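Topics > Automation > Robot teaching > Teaching by demonstration

Teaching by demonstration is a way to give a robot a new task without writing each movement as a program. A person performs the task through the robot, and the movements are stored together with the camera pictures. A computer model is later trained on these records.

There are two common forms. In hand guiding, the teacher holds the arm and moves it directly. In remote control, also named teleoperation, the teacher moves a control device and the robot copies the motion at the same time. For two arms the second form is usually preferred, as the teacher's own hands stay out of the camera view.

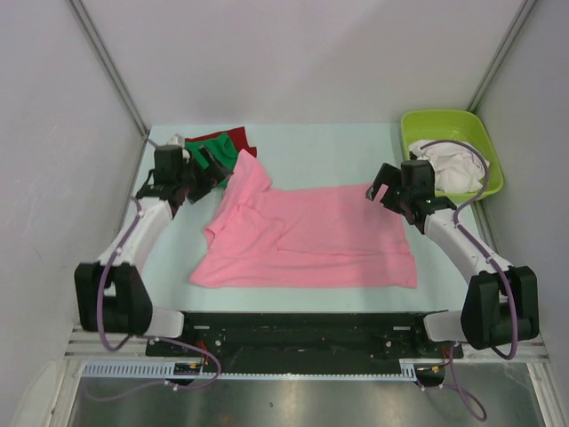 Cloth is considered a difficult material for this kind of teaching. A box keeps its shape when it is lifted, but a garment changes with every touch, and the same shirt seldom lies in the same way twice. The teacher must therefore show many starting positions. In the Damau course notes, written by Tülin Ersoy, a beginner records 50 demonstrations of one garment task, of which 45 are used for training and the others are kept for checking.

Grasping is often the slowest part to learn. The teacher has no feeling of the fabric in the fingers, unless the control device gives force back, and must judge the grip by sight. A camera close to the gripper is helpful for this. 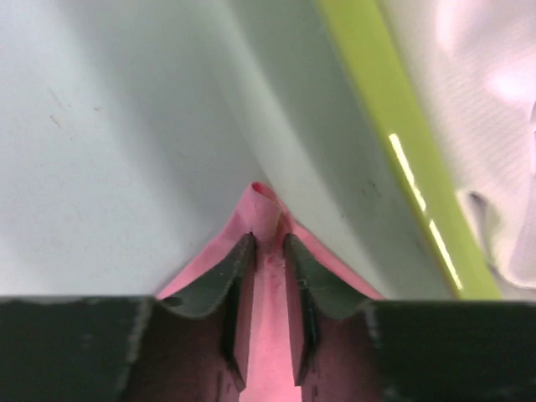

Pink fabric held between two gripper fingers, seen from close to the gripper.

Mistakes are treated in different ways. Some teachers delete each failed attempt. Olumide Isah, in his Clisudis handbook, advises to keep those in which the teacher loses the cloth and picks it up again, so that the model can learn the correction also. He limits a session to 30 minutes, because tired teachers make hasty movements.

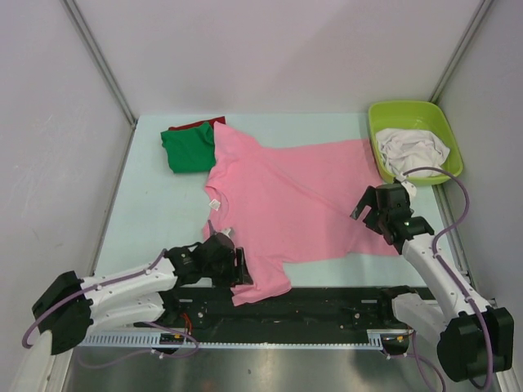 Two-arm workcell with a pink T-shirt on the table and a lime-green tub at the back right.

See also: Hand guiding; Teleoperation; Garment handling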